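Kelholm Fabric Notes

A plain-text data set about how cloth behaves when you hang it, fold it, wash it and leave it alone for a while.

Last updated: August 20, 2022
Version: 7
Maintainer: Bleddyn Morgan

What this is

Kelholm is a table of 100 fabrics, one per row, with notes on how each one hangs. I started it after sewing a set of stage curtains that looked great on the bolt and terrible on the wall, and I wanted to know why! Store labels tell you the fiber and the width. They hardly ever tell you whether a crease will drop out overnight or stay there until the last show of the season.

Every fabric was cut to the same size, washed once, hung from the top hem and checked again after 12 hours. I did the first half of the table in my garage and Tươi Vi did the second half in her sewing room – much better light, much better iron.

What is in the table

There are 8 columns:

id – a short code, never reused
fiber – cotton, wool, polyester, a blend and so on
weave – plain, twill, satin, knit or other
weight – light, medium or heavy, judged by hand
crease_start – how creased the piece was when it went up
crease_end – how creased it was at the second check
hem_sag – how far the hem dipped between clips, as none, slight or strong
notes – anything else, in whole sentences

The notes column is my favorite part. Read it even if you only came for the numbers, especially the entries on velvet, where we disagreed and kept both opinions.

Cut-out letters on dark cloth are a common use for these fabrics, and a good backdrop color makes even pale lettering easy to read from the back row.

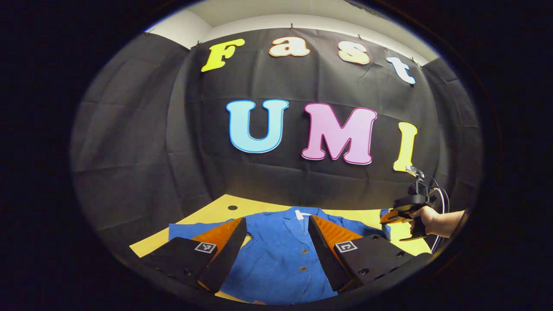 Bleddyn, you should warn people about steaming, wrote Tươi Vi after going through the draft. The heavy cottons let go of their folds with a little steam from behind, but two of the polyester blends went shiny where I held the iron too close, and that does not come out. Put it near the top, please!

So I added a steam warning to the notes for both blends. If you steam anything from the list, try a corner first and keep the iron moving.

How creases were scored

We used a scale from 0 (smooth) to 7 (looks like it was stored in a shoe). Each piece was scored from the front, with one lamp off to the side, so that small folds would show. My scores run a little lower than Tươi's. We scored a batch together in April to see how far apart we were, and the pairs are in a separate file called ferkau.txt, named after the street where we did it.

Known problems

Knits are thin on the ground, and there is no silk at all (too pricey to cut up).
Weight was never measured on a scale.
Row codes starting with ST came from a bundle of Stanciu remnants with no labels, so their fiber is a best guess from a burn test.
Humidity was not logged. I wish it had been – linen clearly cares.

Using it

Open the file in any spreadsheet program. Fields are separated by tabs and empty fields mean we forgot. Copy it, change it, print it out and pin it over your sewing table. If you add rows, please use your own code prefix so the two lists can be joined later.

Coming next

The next version, nicknamed Ferkel, will cover lined curtains and double layers. I have the first pieces cut and washed already, and a heavy wool with a cotton lining is hanging in the garage as I type this.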